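About Us

Dudek is a small school for people who want to learn to plaster and paint walls, and to do it well. We teach lime plaster, clay plaster, limewash and plain old brush-and-roller painting in a former dairy on the north side of Briltden. Some of our students are homeowners with one stubborn bedroom. Others are changing jobs, and a few have been in the trades for years and want to learn a material they never got to try. Everybody gets a trowel on the first morning!

How we started

Bogumił Ostrowski had been plastering houses for most of his working life when his neighbor, Iwona Górecki, asked him to fix a hallway. She ended up doing half of it herself. She loved it so much that she talked him into showing two of her friends how to mix and spread a first coat, and then those friends had friends, and by December of that year they were borrowing a garage and running out of buckets every single weekend. The old dairy came up for rent soon after. It had a sloping floor with a drain in the middle, big north windows and running water at both ends, and if you have ever cleaned up after a day of lime you will know why we signed the lease that same week.

The name comes from the family that ran the dairy. People in town kept saying they were "going over to Dudek" anyway, so we kept it.

What we teach

Our main course is five days long and starts with sand. We know that sounds dull, but wait until you have squeezed a handful from each bin and seen what it does to a mix! After that come base coats, then corners, then the finish coat, and on the last day you pick one color and take a whole panel from bare board to done. Class size stays small because Bogumił likes to stand next to you while you work and listen to the trowel. He can hear when you are pressing too hard.

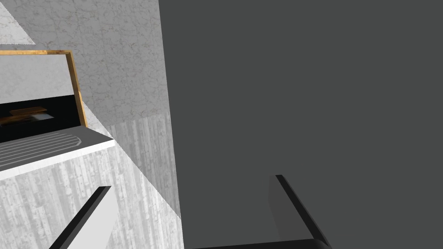 Color gets its own weekend, taught by Zuzana Krajčí, and it fills up faster than anything else we run. She spends the whole first morning on gray, and that surprises people who came for ochres and greens. A big upright panel in one even dark gray, with no texture in it at all, like the one filling most of the right side of the picture, is a very good thing to stare at before you start, because it gives you nothing to compare it with except itself. Then you mix your own, brush it onto a rough board and a smooth one, and see how far apart the two can drift. Zuzana makes all her sample boards by hand and we now own more than 700 of them. You are welcome to flip through them for as long as you like — bring a snack.

We also run Bolier, our evening club for past students. It meets in the back half of the dairy and has no lesson plan. People bring a problem (a crack that keeps coming back, a ceiling that dried in patches) and we all try things on scrap board until something looks right. Dariusz Kurek keeps the club's notebook of mixes, good and bad, and the bad ones are by far the better reading.

Who we are

Bogumił Ostrowski teaches plaster.

Iwona Górecki runs the school, answers the phone and still teaches the first-timers' day whenever she can get away from the desk.

Zuzana Krajčí teaches color and limewash. She trained as a sign painter and her edges are scary.

Dariusz Kurek looks after tools and materials, and teaches patching and repair in old houses.

Miłosz Nowicki joined us as a student, came back to sweep up, and now leads the painting classes. Ask him about brushes if you have an hour free.

Good to know

You don't need any experience. Wear clothes you don't love and shoes that close. We supply goggles, gloves and all the tools, and there is a kettle that never really gets cold. Parking is on the street behind the dairy, and the bus from the center stops right at our gate.

Call or write to Iwona to ask about dates, or just knock. If we are in the middle of a mix we may wave you in and hand you a bucket.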